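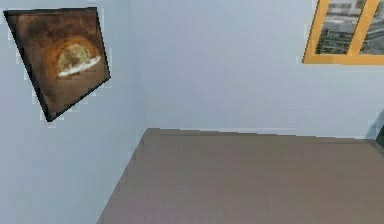 3. Wall art and the perceived depth of small rooms

Category: Housing & Interiors / Working Papers

3.1 Background

Small rooms are often described by the people who live in them as tighter than their floor area would suggest. Earlier sections dealt with ceiling height and window placement. This section deals with what hangs on the walls, and in particular with pictures that show a receding space, such as a tunnel, a lane or a doorway with light behind it.

Decorating manuals have long advised that a view "opens up" a wall. The advice is usually given without evidence. We wanted to know whether tenants in ordinary rented flats rate a room as deeper when such a picture is present, and whether the effect lasts once the picture has become familiar.

Figure 2. Rendered room corner with a framed picture in the deep-view category: brown and orange tones, with a bright opening near the center-right.

3.2 Sites and participants

The survey was carried out in two housing blocks, Batwood and Lorden, both in Hakdale. The blocks were put up by the same builder and share a floor plan, though Lorden was refitted later and has wider window sills. We sent forms to 800 households and received 200 that could be used. Forms were dropped when the tenant had moved during the survey or had left the room sketch blank.

Tenants were offered one of three prints: a deep view, a flat pattern, or a portrait. A fourth group received nothing. The prints were the same size and came in the same style of frame. Tenants chose the wall themselves, since a fixed position would have meant moving furniture in many of the flats. We asked only that the print hang away from direct sun.

3.3 Ratings

Each tenant rated the room for depth, comfort and clutter, once before the print went up and again in December. The wording followed the Hakim room scale, which was written for hospital waiting areas and needed small changes. The item on "distance to staff" was removed. The item on noise was kept, although we had no reason to expect a change.

Depth ratings rose in the deep-view group and stayed level in the portrait group. The flat-pattern group fell slightly, mostly in Lorden. Comfort ratings moved very little in any group. Clutter ratings went up wherever a print was added – a result we had not planned for. Several tenants wrote that they had so few free walls that any picture felt like one more object.

Color may also matter. Some deep views were dark with one bright area, while others were pale throughout. Written remarks on the dark prints were split. A few tenants called them restful in the evening and heavy in the morning. The groups are too small to separate color from subject, and we do not try to here.

3.4 Limits

The ratings are self-reported. Tenants knew which print they had and some had guessed the purpose of the study. Walls differed in length, and a print on a short wall beside a door is seen mostly in passing. We also did not record lamp type – an oversight that should be corrected in any repeat of the work.

Search working papers Enter keyword or title Go

Comments (3)

hallwaylight
I lived in Batwood for years and the clutter finding rings true. You get one decent wall and the couch is already on it.

R_tiles
Were the ratings in the no-print group also repeated in December? Less daylight by then, so I would expect everything to drop a bit.

oldframer
Would have liked the print sizes listed. A big picture in a narrow room is a different thing from a small one, whatever it shows.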